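The Long Second Life of Brown Paper

What happens to the heavy brown paper that comes wrapped around almost everything we buy?

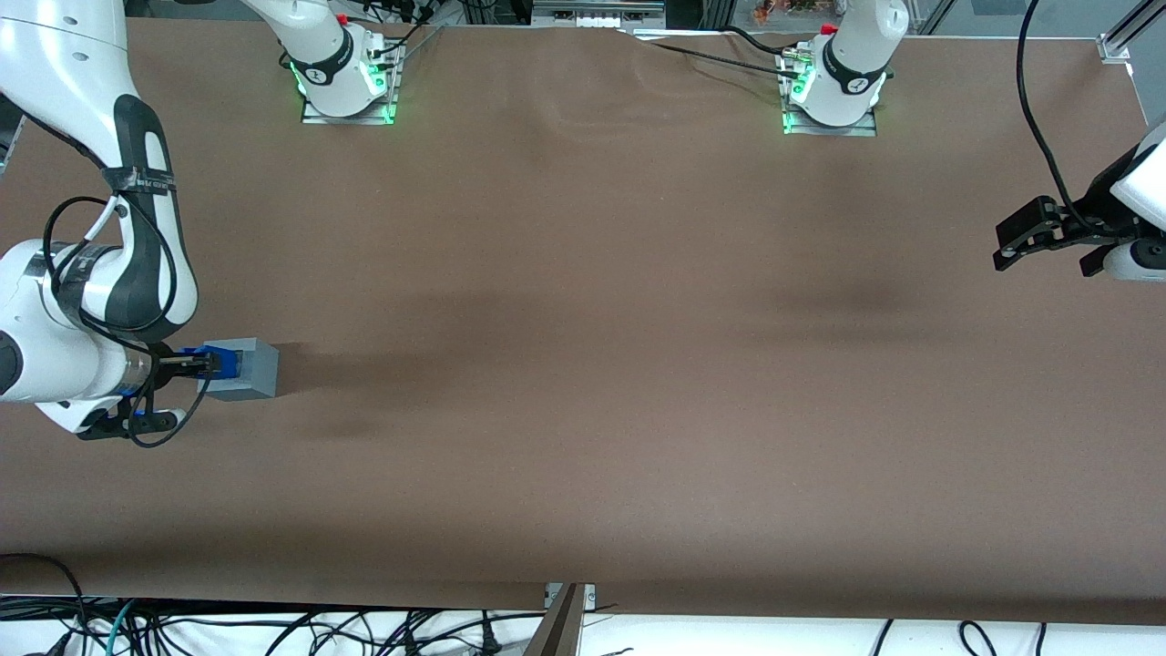

How long does a sheet of brown paper last before it has to be thrown away?

Most sheets are good for several more uses after the first, and the fibers can be pulped and made into new paper a number of times after that. What ends a sheet's life early is usually grease or plastic tape.

Bakari Nyanda has spent most of his working life on the second half of that answer. He runs the sorting floor at Mallden, a paper yard on the river side of town that takes in wrapping, sacks, box liners and roll ends from shops and small factories. The doors open at 5 in the morning. By the time the first trucks back in, he has already walked the bales from the night before and pulled out the ones he doesn't like.

"People think it's all the same stuff," he says. "You get your hand on it and it isn't."

Brown paper gets its color from wood pulp that hasn't been bleached. The process that makes it, called kraft after the German word for strength, leaves the fibers long, and long fibers are what make a sack hard to tear. Each trip through a pulper shortens them a little. Mills mix in new pulp to make up for it.

Mallden does not make paper. It sells what it collects, and the price moves around a lot. In May a bale of clean kraft was bringing in nearly twice what mixed paper did, so the crew slowed down and sorted harder. When the gap closes they go faster and let more through.

The biggest supplier is Dara, a bakery wholesaler that empties roughly 300 flour sacks a day. Flour sacks are a nuisance. Many have a thin inner layer that has to be peeled out by hand, and the stitching across the top has to come off too. Nyanda's crew cuts the string with hooked knives and keeps it in a barrel. A man with a goat farm used to come for it.

The cleanest loads come from Marquez, a furniture shop that wraps chairs and table legs for delivery. Its drivers bring the paper back from the customer's house, fold it and use it again until it goes soft at the creases. Only then does it go to the yard. The shop's buyer started this to save money on rolls -- new paper had gone up 70 percent in a short stretch -- and kept it going after prices came down.

Reusing paper at home takes less thought than that. Flat storage is better than rolled if you have the space, under a bed or behind a dresser. A warm iron with no steam takes out most wrinkles. Peel tape off slowly, pulling it back low against the sheet, and cut around it if it starts to lift the surface. Paper with cooking oil on it should stay out of the recycling bin, though plain, uncoated sheets can go into a compost pile once they are torn up.

Garden beds are another use. Imico, a seed supplier, sells wide brown paper as a weed cover, and growers put it down between rows with a few inches of straw on top. Old wrapping does the same job if the tape and labels are off. Overlap the edges well, and soak it before the straw goes on or the wind will have it.

Mallden's yard holds 4000 bales when it is full. Nyanda says it was last full two winters ago, when a mill upriver shut down for repairs and there was nowhere to send anything. They stacked bales in the parking lot under tarps, and the crew parked on the street until spring.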